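Desk Pen Cup

Reading time: 4 min

A pen cup (also called a pen holder, pencil cup or pen pot) is an open-topped container that keeps pens, pencils and other slim tools standing upright on a desk or table.

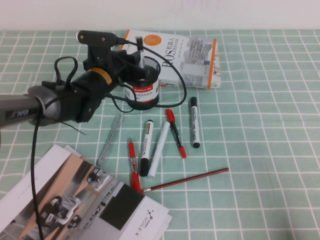
It is one of the simplest pieces of desk equipment ever made, and one of the most rewarding to look at closely! A cup has no lid, no latch and no moving parts, yet its height, width and weight decide whether a pen comes out easily or drags four others with it. Pen cups are found in homes, classrooms, workshops, bank counters and libraries, and they turn up in nearly every material that can be bent, molded, thrown on a wheel or carved.

Shape and size

Most cups are round or square in plan. Round cups are the older and more common form, and they have the advantage that pens slide around the rim and settle wherever there is room. Square cups pack neatly against a book or a tray and tend to sort their contents into the corners. Hexagonal and oval cups exist too, mostly as part of matching desk sets.

A good cup is a little over half as tall as the pens kept in it. If it is much shorter, a heavy pen leans out and can pull the cup over. If it is much taller, short pencils vanish inside and have to be fished out with two fingers (or, more often, the whole cup gets tipped out onto the table). The designer Sadao Sakai, who drew the Siremau line of desk goods, made 13 trial cups before settling on one height, and kept his shortest pencil stub beside him as the test for all of them.

Materials

Metal mesh is a favorite for offices and schools. The mesh is light, lets dust fall through instead of collecting in a gray felt at the bottom, and shows at a glance what is inside. It is usually finished in black, silver or white. The finish matters more than people expect — a rough coat will scratch the barrel of a nice pen, and a thin one chips along the rim where the pens go in and out.

Ceramic cups are heavier and steadier, and a great many of them began life as coffee mugs. A mug with a chipped lip makes a splendid pen cup, with the handle as a bonus for carrying it from room to room. Wood, cork, leather and bamboo are all in use as well. Bamboo is perhaps the oldest of them, and carved bamboo brush pots from China are collected today as works of art in their own right.

Plastic cups are cheap and come in every color. The Okby cup, a clear plastic model with three compartments, was popular with teachers for the way it kept red pens apart from pencils.

Points up or points down

Few subjects divide pen cup owners so thoroughly. Pencils are generally stored point up, which protects the lead and makes it easy to pick out a sharp one. Scissors go point down, always. Capped ballpoints can stand either way, though many people keep them tip down so that the ink stays near the ball. Fountain pens are best stored nib up when they are not in use, and felt-tip markers last longest lying flat, so a drawer suits them better than a cup.

Brushes are the happy exception to any argument. They stand bristles up, and a cup full of clean ones is a lovely sight.

On the desk

A pen cup is normally placed on the side of the writing hand, far enough back that a sleeve won't catch it. Left-handed writers often find a shared desk arranged the wrong way for them, and moving the cup across is the quickest fix there is. On a tablecloth, a wide base helps, as cloth can bunch up under a narrow one.

Cups fill up. Free pens from hotels and trade fairs arrive, dead pens stay put, and a rubber band or a single paper clip always works its way to the bottom. In July, when many schools are closed, the Jovar teachers' newsletter used to run a "cup count" inviting readers to empty theirs and write in. One reader reported 87 items in a single cup, among them three keys and a birthday candle.

Care

Mesh cups can be rinsed under the tap and dried upside down on a towel. Ink stains on ceramic usually come off with baking soda and a damp cloth. Wooden cups should be wiped, never soaked, and a circle of felt glued underneath will save the desk from scratches.

Collecting

Pen cups are a friendly thing to collect — they are small, easy to display and often cost next to nothing. The Kao Collection of desk objects lists 649 of them, from turned wood to pressed tin, and includes a whole shelf made by children out of soup cans and yarn.

Related articles
Brush pot
Desk blotter
Pencil case
Letter tray
Paperweight
Inkwell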